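Capítulo 7
Recogida de demostraciones para tareas con materiales deformables

Objetivos del capítulo

Al terminar este capítulo, el lector podrá definir qué es un episodio de demostración, especificar los canales que lo componen, redactar un protocolo de recogida para una tarea bimanual y aplicar criterios de aceptación antes del entrenamiento. Se suponen conocidos los conceptos de política, observación y acción del capítulo 3, así como la cinemática directa del capítulo 4.

7.1 Planteamiento

Una política aprendida por imitación aproxima la correspondencia entre observaciones y acciones presente en un conjunto de demostraciones. Su calidad queda acotada por la cobertura de ese conjunto: los estados que el operador no visitó durante la recogida son estados en los que la política extrapola. Con objetos rígidos, la cobertura puede describirse mediante un número reducido de variables, por lo general la posición y la orientación del objeto respecto de la base. Con una hoja de papel esa descripción resulta insuficiente. La hoja admite pliegues, curvaturas y desgarros, y dos hojas colocadas en la misma posición pueden requerir agarres distintos.

El papel presenta una segunda dificultad: conserva memoria de la manipulación. Un pliegue marcado en un intento modifica la respuesta mecánica en el siguiente. El estado inicial de un episodio depende, por tanto, del uso previo de la hoja, y el protocolo debe indicar si el material se renueva o se reutiliza. En el diseño de Ornella D'Amico y Mio Hosoda que seguiremos en este capítulo, denominado Colus, se admiten ambas condiciones y se anota cuál corresponde a cada episodio.

7.2 Canales de observación

Un episodio bimanual contiene, como mínimo, las posiciones articulares de los dos brazos, la apertura de las pinzas y una o varias secuencias de vídeo sincronizadas. Las cámaras de muñeca proporcionan la información local del contacto. En la figura 7.1, la punta de un dedo se apoya sobre la hoja y a ambos lados se distingue lo suficiente del papel para estimar la dirección de la arruga que lo recorre.
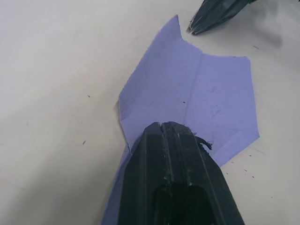
7.3 La vista general y la coordinación de los brazos

La cámara de muñeca no basta para determinar la configuración completa de la hoja. Cuando el dedo ocupa la parte central del campo visual, oculta precisamente la región de contacto, y los extremos del material pueden salir del encuadre. La vista general compensa esa pérdida a costa de la resolución. Ambas vistas se consideran complementarias, y un episodio al que le falte cualquiera de ellas se descarta en Colus sin intentar reconstruirla.

La vista general permite además verificar la coordinación entre brazos. En una sujeción bimanual, las posiciones de las dos pinzas dejan de ser independientes: la hoja impone una distancia máxima entre los puntos de agarre, y un desplazamiento relativo excesivo produce deslizamiento o rotura. El operador humano respeta esta restricción de forma implícita. La política debe inferirla a partir de los ejemplos.

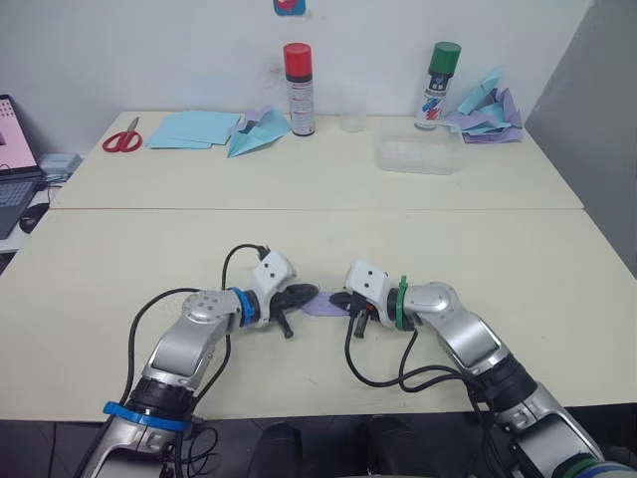

Figura 7.2. Sujeción bimanual de una hoja arrugada, vista general. Al fondo, papel plegado y otros objetos sobre la mesa.

Los objetos del fondo forman parte de la observación. Si permanecen inmóviles en todo el conjunto, la política puede apoyarse en ellos como referencia espuria y degradarse al retirarlos. Saoirse Ó Gríofa propone alterar su disposición entre bloques de episodios y registrar cada cambio en los metadatos.

7.4 Protocolo y criterios de aceptación

El conjunto empleado en los ejercicios consta de 976 episodios, obtenidos en 19 sesiones. Cada sesión se divide en bloques, y antes de cada bloque el operador comprueba la calibración de las pinzas y la sincronización de las cámaras. Un episodio se acepta cuando cumple las condiciones siguientes:

a) todos los canales comienzan y terminan dentro de la misma ventana temporal;
b) no hay interrupciones en la señal articular;
c) el estado final se ha etiquetado como éxito o como fallo;
d) la condición inicial del papel consta en el registro.

Obsérvese que la condición c) no exige el éxito. Los fallos etiquetados se conservan en una partición separada, útil para entrenar detectores de error y para analizar las correcciones del operador.

Ataahua Sutcliffe revisó una muestra de 100 episodios con el fin de medir la concordancia entre etiquetadores. Las discrepancias se concentraban en el estado final: un etiquetador daba por bueno un pliegue que otro consideraba incompleto. La definición operativa del éxito se fija, en consecuencia, antes de iniciar la recogida, y cualquier modificación posterior obliga a revisar las etiquetas ya asignadas.

7.5 Notación

Se designa por o(t) la observación conjunta en el instante t, por a(t) la acción registrada y por T la duración del episodio. El superíndice I o D indica el brazo izquierdo o derecho. La sección 7.6 formaliza con esta notación el problema de la alineación temporal entre canales muestreados a frecuencias distintas.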